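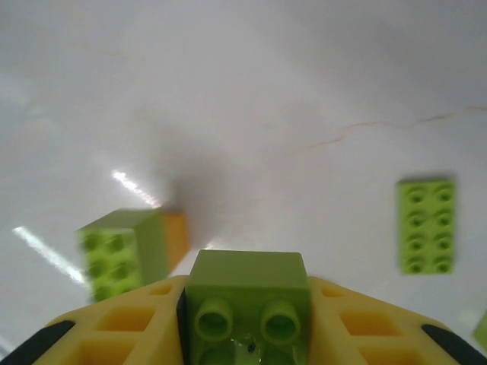 つやつやの白い天板と緑のブロック。左寄りに照明の映りこみが二本、右には茶色っぽい細い筋。

Jerkik
卓上ブロックの散らかり方と片付け方の記録集

README(日本語版)
最終更新 2025年6月

はじめに

Jerkikは、おもちゃの組み立てブロックを机にばらっと出したとき、どれがどこでどんな向きに転がっているかを言葉で書きとめて、そこから片付け終わるまでの手順をくっつけた表です。中身はCSVとテキストだけなので、ものすごく軽いです。表計算ソフトでもエディタでも、好きなもので開いてください。

もともとは自分の机のメモでした。ブロックを出しては戻し、出しては戻しをしているうちに「横倒し」「裏返し」「斜め」の書き方が日によってばらばらなのが気になりはじめて、それならちゃんと決めようと思って語彙表を作ったら、語彙表のほうが楽しくなってしまったんですよね。なのでこのREADMEも、語彙の話がやたらと長いです。すぐ使いたい人は「ファイル構成」と「列の説明」だけ読めば足ります。

入っているもの

散らかりの配置が95件。ひとつの配置につき、ブロックごとの行と、片付けの手順の行があります。ぜんぶ合わせると約2,000行です。ブロックの形は18種類に分けてあって、いちばん小さい正方形のものから、長くてぺたんこの板まであります。

形の名前は、はじめポッチの数だけで呼んでいました。これが意外と不便で、厚いのか薄いのかがわからないし、あとで自分のメモを読んでも「で、どっち?」となります。今は「厚み・縦・横」の順で書くことにしました。厚いものはb、薄い板はpで始まります。b-2-4なら、厚くて、ポッチが二列に四つずつ並んだもの。p-2-4はその板版です。

色は緑系ばかりです。好みです、すみません。赤や青をまぜた版を出す気はありますが、緑だけで揃えたときの見分けにくさが好きで、後回しになっています。

ファイル構成

layouts.csv
配置ごとに一行。机の種類、明かりの具合、全体のひとこと。

bricks.csv
ブロックごとに一行。いちばん行数が多いのがこれです。

steps.csv
片付けの手順。配置ごとに番号つき。

words.txt
語彙表。使っていい言葉と、やめた言葉。

oldnotes.txt
語彙を決める前のメモ。消すのが惜しくて残しています。表記はぐちゃぐちゃなので、解析に使うのはおすすめしません。読み物としてどうぞ。

文字コードはUTF-8、区切りはカンマ、見出しは一行目です。ひとことの欄に読点はあってもカンマは入れていません。入っているのを見つけたら私のミスなので教えてください。

列の説明(bricks.csv)

layout_id
配置の番号。Jの後ろに数字が続きます。欠番があります。途中で子ども用の大きいブロックの記録を別の表に分けたので、そのぶんが抜けています。

brick_id
配置の中での番号。ふる順番に意味はありません。大きいほうから書きがちですが、そこに何かを読み取らないでください。

shape
さっきのb-2-4みたいな書き方。わからないときはunknownです。無理に埋めていません。

color_word
見た感じの色の言葉。詳しくは下で語ります。

pose
姿勢。up(ポッチが上)、down(ポッチが下)、side(長い側面で立っている)、end(短い端で立っている)、lean(何かに寄りかかっている)、unclear(よくわからない)。

turn
机の手前の辺に対する向き。straight、diagonal、across の三つだけ。角度を数字で書いていた時期もありましたが、目分量の角度ほどあてにならないものはないのでやめました。

near
いちばん近いブロックのbrick_id。

hidden
見え方。none、part、mostly。

note
ひとこと。自由記述です。いちばん面白いのはここだと思っています。

列の説明(layouts.csv)

surface
机の面。matte、gloss、clothの三つ。木目や模様があるときはnoteに書きました。

light
上から、横から、まざっている、の三つ。

spread
散らばり具合。tight、loose、wideの三つで、完全に私の感覚です。tightは手のひらでがばっと集められるくらい、looseは両手で囲えばなんとか、wideは腕ごと使わないと無理、という目安があります。ブロックの大きさとは関係なく、置かれている範囲だけで決めます。

mood
ひとことで言うとどんな散らかりか。「朝っぽい」とか「あと一手」とか書いてあります。役に立つかは知りません。でも後から探すとき、自分はこの列で探しています。

散らかりの書き方

ここからは実際にどう書いているかの話です。
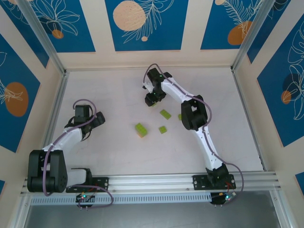

黄緑のブロックが四つ。いちばん大きいものは横に傾き、一つはほとんど隠れている。

書くときは、まずいちばん目立つブロックから。大きいのが傾いていて下の端に茶色っぽい面がのぞいている、というのはnoteに書きたくなるところです。poseはside寄りですが、どこまで倒れているか自信がなければunclearにします。迷ったらunclear。この表の大原則です。

右上のほうにある平たいのは、turnがdiagonal。小さい正方形のは大きいののすぐ右下なので、nearに大きいほうの番号が入ります。こういう「寄り添い組」がいると、片付けの順番を考えるのがぐっと楽しくなるんですよ!

四つめみたいに端っこがちらっとしか見えていないものは、hiddenをmostlyにして、shapeはunknownのまま。色が同じだからきっと同じシリーズの何かだろう、と埋めたくなる気持ちはよーくわかるのですが、そこは我慢です。oldnotes.txtの頃の私は我慢できていなくて、見えてもいないポッチの数が堂々と書いてあります。

色の言葉について

緑は難しい。ほんとうに難しいです。

同じブロックを、私は「黄緑」「若草」「ライム」「きみどり」「明るい緑」と書いていました。漢字とひらがなまで混ざっていて、最初に集計したときは、そんなに色があったっけ、と首をかしげました。今の語彙表では「黄緑」「緑」「濃緑」の三段階だけにしています。若草は気に入っていた言葉なので、noteの中なら使ってよいことにしました。

厄介なのは、台や明かりで見た目が変わることです。白くてつやのある面に置くと影のきわが灰色っぽくなって、黄緑が緑に寄って見えることがあります。ベージュっぽい背景だともう少しのんびりした色に感じます。color_wordは「そう見えた」で書く決まりなので、同じ形のブロックが配置によって黄緑だったり緑だったりします。間違いではないので、直さずに使ってください。ブロックそのものの色が欲しい人は、words.txtの後ろに形ごとの対応を載せてあります。

大理石っぽい面の話

surfaceをglossにした配置には、石みたいな模様の面のものがけっこうあります。きれいなんですけど、記録する側としてはちょっと困りものです。

まず、茶色い細い筋。ジグザグに走っていると、ひび割れなのか模様なのかぱっと見では決められません。表では全部「筋」と書いて、ひびとは書かないことにしています。うっすらしたベージュの流れのようなのも「筋(薄)」です。

次に映りこみ。天井の明かりが白い帯になって出ます。ブロックのすぐ隣に帯があると輪郭がふわっとして、小さい板なんかは端がどこだかわからなくなるんですよね……。noteに「帯のそば」とあるのはそれです。

それから影。つやのある面の影は、濃いところと薄いところの境目がぼんやりしていて、目を細めて見ると何か平たいものが置いてあるように見えることがあります。昔のメモに「灰色の板?」と書いてある行があって、たぶん影です。灰色のブロックなんて持っていないので。

片付けの手順(steps.csv)

片付けの書き方はかなりゆるいです。動詞は「起こす」「ずらす」「つまむ」「重ねる」「はめる」「入れる」の六つ。最後は箱に入るか、ひとかたまりに組まれるか、端に寄せて揃えるか、のどれかで終わります。終わり方はendという列に、box、stack、rowで入っています。

箱は、浅いのと深いのを使い分けています。浅いほうを表の中でPuvstead、深いほうをFlisbyと呼んでいます。入れものに地名みたいな呼び名をつけるのが好きで、そのまま表に残ってしまいました。浅いPuvsteadは向きを揃えて並べるとき用、深いFlisbyは何も考えずに放りこむとき用です。手順の行に「P」「F」とあったら箱のことだと思ってください。

手順の例をひとつ。

1 小さいのをずらす(大きいのから離す)
2 大きいのを起こす
3 平たいのを大きいのの上に重ねる
4 はめる
5 小さいのを平たいのの上にはめる
6 残りをFに入れる

3と4が分かれているのは趣味みたいなものです。載せただけの状態と、ぱちっとはまった状態は、見た目がほとんど変わらないのに持ち上げたときの運命がぜんぜん違う。ここを一行にまとめてしまうと、後で読んだときに「で、はまってるの?」となります。分けておくと安心です。

side と lean の起こし方は少し書き分けています。sideのものは、そのままつまんで空中で向きを変える書き方もできるし、一度机の上で起こしてからつまむ書き方もできます。私は後者が多いです。leanのものは、先に支えになっているほうをどかすと倒れるので、寄りかかっているほうが先。これは語彙表の下のほうに「先後の決まり」として載せてあります。

薄い板がべたっと寝ている場合は、つまむ前に「ずらす」を入れていることがあります。机の端まで寄せて、はみ出したところをつまむ、というやつです。爪を立ててがりがりやるよりずっと気分がいいので、試してみてください。

おすすめの読み方

ざっと眺めたいだけなら、layouts.csvをmoodで並べ替えて、気になった配置の番号でbricks.csvを絞るのがいちばん楽しいです。「あと一手」は片付けが短い配置、「やれやれ」は長い配置にだいたい対応しています。

机に再現して遊ぶのもいいですよ。近い形のブロックを用意して、nearとturnだけを頼りに置いてみてください。元の配置とは当然ずれるのですが、そのずれ方を見ると、自分がどの言葉をどう受け取ったかがわかります。diagonalなんて、人によって右肩上がりか右肩下がりか真っ二つに割れるんじゃないでしょうか。表のほうでも区別していません。次の版で直すかどうか、まだ迷っています。

文章の練習にも使えます。noteを隠して、他の列だけ見て自分でひとこと書いてから、元のnoteと見比べる。私のnoteより上手に書けたら、ぜひ送ってください。

知っている問題

・hiddenの基準が前半と後半で少し違います。前半は甘めで、今ならmostlyにするものがpartになっています。直しはじめたのですが、終わっていません。

・nearは距離を測って決めたものではなく、見た目で近いほうです。ほぼ同じ距離のときは大きいほうを取りがちです。

・clothの配置がとても少ないです。布の上だとブロックが沈んだり、しわに引っかかったりして面白いのに、続きませんでした。

・机の手前がどちらか怪しい配置がいくつかあります。noteに「手前?」と書いてあるものがそれです。turnを使うときは外したほうが無難です。

・leanとsideの境目は、正直なところ気分です。何かに触れていて、それがなくなったら動きそうならlean、としていますが、触れているかどうかが見えないときはunclearに逃げています。

・steps.csvの手順は、その配置に対する一通りのやり方でしかありません。もっと短いやり方はいくらでもあります。短さを競うための表ではないので、正解として扱わないでください。

やめた言葉

words.txtにもありますが、面白いので少しだけ。

「ころん」。かわいいのですが、sideなのかendなのかわかりません。
「ちょい右」。ちょいとは。
「いつもの場所」。どこですか。
「ふつう」。これがいちばん多かったです。poseの欄にもturnの欄にも書いてありました。過去の自分が何をふつうと思っていたのか、一つずつ思い出しながら直すのに、とんでもなく時間がかかりました。
「緑の緑」。濃いほうの緑という意味だったみたいです。

逆に、やめようとして残した言葉もあります。「寄り添い」がそうで、ブロック同士が近いけれど触れてはいないときにnoteで使います。nearの列があるからいらないといえばいらないんですが、読んだときの感じがいいので。

変更の記録

今回の版
語彙表を整理。色の言葉を三段階に。poseにunclearを追加して、怪しい行を全部そちらに移しました。大きいブロックの記録を分離。

その前の版
steps.csvを追加。それまでは散らかりだけで、片付けがありませんでした。散らかしっぱなしの表だったわけです。

最初の版
メモをそのままCSVにしたもの。oldnotes.txtに面影があります。

次の予定

9月に、布の上の配置をもう少し足したいと思っています。できたらdiagonalを二つに分けるかどうかも、そのときに決めます。赤いブロックは……まだ買っていません。

あと、stackで終わる配置について、どの順に重なったかを下から書く列を足すつもりです。今は手順を追えばわかるのですが、毎回追うのは面倒ですよね。私も面倒です。

使うときのお願い

自由に使ってください。直しても、切り貼りしても、一部だけ抜き出しても大丈夫です。どこかに載せるときはJerkikという名前を添えてもらえるとうれしいです。授業や工作教室の配りものに使う場合も、連絡はいりません。

列を足した版を配るときは、元の列名は変えないでおいてもらえると助かります。以前poseをpostureに変えたものが手元に戻ってきて、しばらく気づかずに二重に持っていたことがありました。

誤りの報告は、layout_idとbrick_idを書いてもらえればそれで十分です。「ここ、side じゃなくて end では?」くらいの一行で構いません。返事は遅いです。でも必ず読んでいますし、直したら変更の記録に書きます。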